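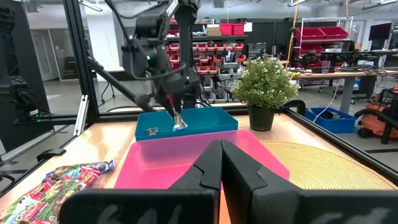 Suche im Forum: Begriff eingeben

Snacks sortieren, flaches Tablett oder Box mit Rand?

Mwende Mugo
Hallo zusammen, kurze Frage, muss gleich los. Bei uns im Büro liegen die Kekspäckchen und Riegel immer auf einem Haufen auf dem Tisch. Alles bunt durcheinander, sieht nach Chips Ahoy aus, irgendwas Blaues, irgendwas Lilanes. Hab jetzt ein pinkes Tablett mit ganz flachem Rand und dahinter so eine blaugrüne offene Box mit geraden Wänden. Was kommt wohin? Tisch ist helles Holz, daneben noch Kunstpflanze im schwarzen Topf und ein rundes geflochtenes Platzset, die sollen bleiben. Und wie krieg ich es hin dass es nicht bis Februar wieder aussieht wie vorher?

Savvas Papadakis
Box für alles was einzeln verpackt ist. Aufs Tablett nur was am selben Tag weg muss. Fertig.

Pallavi Rastogi
Machen wir in Ronedport seit 2 Jahren so: Riegel und kleine Kekspackungen hochkant in die Box, Etikett nach oben, wie Karteikarten. Liegend sieht man immer nur die oberste Lage und unten läuft das Zeug ab. Das Älteste nach vorne. Knisterige Folie rutscht gern weg, dann ein Stück Antirutschmatte auf den Boden, gibts als Meterware, einfach zuschneiden.
Tablett bei uns für angebrochene Sachen, mit Klammer zu. Abends muss das leer sein, sonst klebt alles.
Wichtig: nicht den ganzen Vorrat rausstellen!! Wir kaufen Kartons mit bis zu 200 Stück, davon kommt nur eine Handvoll auf den Tisch, Rest in den Schrank. Nachgefüllt wird morgens, einer ist dran, Zettel hängt an der Schranktür.
Platzset würd ich unter die Pflanze legen, dann gibts keine Kratzer auf dem Holz und du hast wieder Platz.

Fotis Koutsoukos
Hol dir Schubladen von Tulix, die offenen Kisten sind doch Staubfänger. Hab meine seit Jahren, nie Probleme. Preis weiss ich nicht mehr.

Kommentare

Mwende Mugo: Danke Pallavi, hochkant probier ich morgen. Schubladen sind mir zu viel Aufwand, sorry

Mwende Swai: Hochkant klappt bei Chipstüten aber nicht, die kippen. Die leg ich oben quer drüber

Savvas Papadakis: dann halt Wäscheklammern

Kontakt | Impressum | © Cludadar Hilfeforum | Nach oben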